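Worm bins: draining vs non-draining tubs, and bedding moisture over a dry summer

Forum > Composting and Soil > Worm Farming
3 pages, showing page 1

tallowgum
Posted 2024-09-28
Location: Morcombe

I'm setting up a second worm system before December and want to settle the container question first. My current unit is the stacked tray type with a tap. The trays dry out from the rim inwards, and the worms end up in the bottom sump where the feed isn't.

Options as I see them:

Solid tub, no drainage, moisture controlled by bedding only.
Same tub with holes drilled in the base, nested in a second tub to catch leachate.
Old bathtub on a stand, plughole open.

Feed is kitchen scraps for two adults, plus coffee grounds. Bedding would be shredded cardboard and aged horse manure. Position is the south side of a shed, full shade after mid-morning. Has anyone run 1 and 2 side by side?

Laitinen
Replied:

Option 2. Solid tubs go anaerobic in the bottom layer as soon as you put melon or cucumber in. I lost a whole bin that way. Drill the base, put shade cloth over the holes, and stop thinking about it.

bedding_ratio
Replied:

Disagree with Laitinen on the general claim. A solid tub goes anaerobic when the carbon fraction is too low or the depth is too great. I've run undrained bins for years with no smell. The rules I follow:

Keep the total depth under a forearm's length.
Dry cardboard goes in with every feed, by volume at least equal to the scraps.
No lid in contact with the bedding. A hessian sheet on the surface, lid propped.

Drainage holes hide overfeeding. The liquid runs away, you don't see it, and the nutrients go with it.

Laitinen
Replied:

It isn't hiding if there's a second tub underneath. You lift the top one and look.

And "dry cardboard with every feed" is fine if one person does the feeding. In a shared kitchen it won't happen.

Savvas Sarantis
Replied:

Tub shape matters more than either of you are allowing for. Straight-sided crates hold a wet band in the corners at the base and a dry band at the rim. With a sloped wall and a flat base the bedding settles inwards as it breaks down, so you get fewer voids against the side. It also tips out more easily at harvest. I changed over from straight crates and the rim problem mostly went away.

Shape I mean:
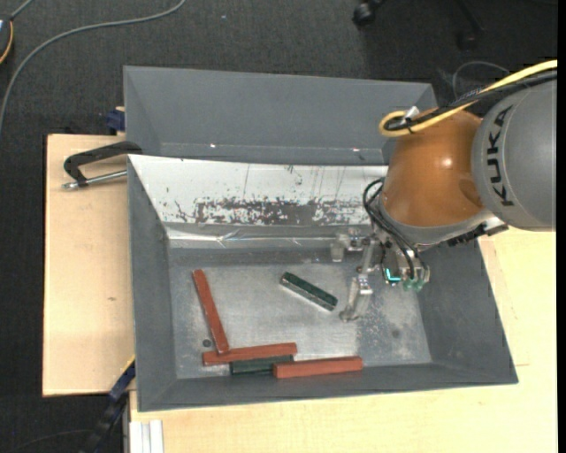
Open grey tub with sloping sides and a flat base, a second grey one behind.

Avoid clear plastic. Worms stay away from a lit wall and you lose the outer part of the bin as working volume. Any opaque colour will do. Dark ones heat up if the sun reaches them.

tallowgum
Replied:

Thanks, the wall angle is something I hadn't considered. Doesn't the slope cost you surface area at the bottom, though? I'd have thought base area was what you wanted for drainage.

Savvas Sarantis
Replied:

You lose base area and gain surface area for the same volume. Compost worms feed near the surface, so that trade goes the right way. For drainage you only need enough open holes that they don't all block at once.

quollandco
Replied:

I weigh my feed, so here are some figures. One drained tub, started with 249 g of worms, 25 weeks of feeding. Worm mass at harvest, hand sorted and rinsed, was 454 g. Bedding was cardboard and leaf mould, no manure. I never measured leachate, but there was very little of it until I started adding pumpkin.

I don't have an undrained comparison, so this says nothing about option 1.

bedding_ratio
Replied:

Useful, thanks. Did you let them surface dry after rinsing? Film water on that many worms is a real part of the total.

quollandco
Replied:

Blotted on a towel, both times, same method. The error should be similar at each end, but I wouldn't defend the last digit.

Laitinen
Replied:

Nearly double in under half a year with no manure is respectable. My point stands about drainage.

Plunidwood
Replied:

Late spring and summer here is very dry and I've gone the other way from most of this thread. Drilled tubs dried out on me no matter what I did. I plugged the holes with corks and pull them only after rain gets in. That gives you both systems in one tub, so tallowgum doesn't have to choose now.

For moisture I use the squeeze test. A handful of bedding from mid-depth should give a drop or two when squeezed hard. If it gives a stream, add cardboard. If it gives nothing, water with a rose, not a jug.

bedding_ratio
Replied:

Corks are a sensible compromise. I still wouldn't use manure in the first fill unless it's well aged. Fresh manure heats, and in a small tub the worms have no cool zone to move to. Check whether the horse was recently wormed, too. Some drench residues will harm the bin.

tallowgum
Replied:

The manure is from a neighbour and has been heaped since last winter. I'll ask about drenching.

Plan is a sloped tub, drilled and corked, nested in a second one, cardboard and aged manure, hessian on top. The bathtub idea is dropped because I can't lift it. I'll start with half the worms from the tray unit and keep the tray going as a backup.

Laitinen
Replied:

Put a couple of spacer blocks between the nested tubs or they'll wedge together under load and you won't get them apart.

Savvas Sarantis
Replied:

Agreed on the spacers. Half bricks work. Leave the hessian off the rim or it wicks moisture over the side.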